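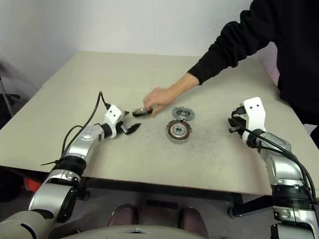 Chapter 4
Parts of an Electric Motor

A motor is easier to understand once it is in pieces. The stator is the part that stays still. Its copper coils carry the current and make the magnetic field that turns the rotor.

In this chapter you will learn to name the main parts, sketch them and say what each one does. Lay them flat on a clear table, with a little space between them. Keep small parts away from the edge.
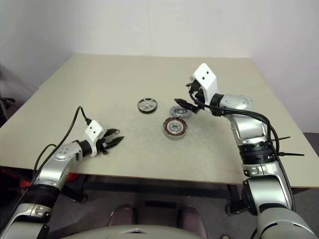 Figure 4.1 Three small mechanical parts near the centre of a table.

Before you start, read the safety notes on page 90. The practical work begins on page 28.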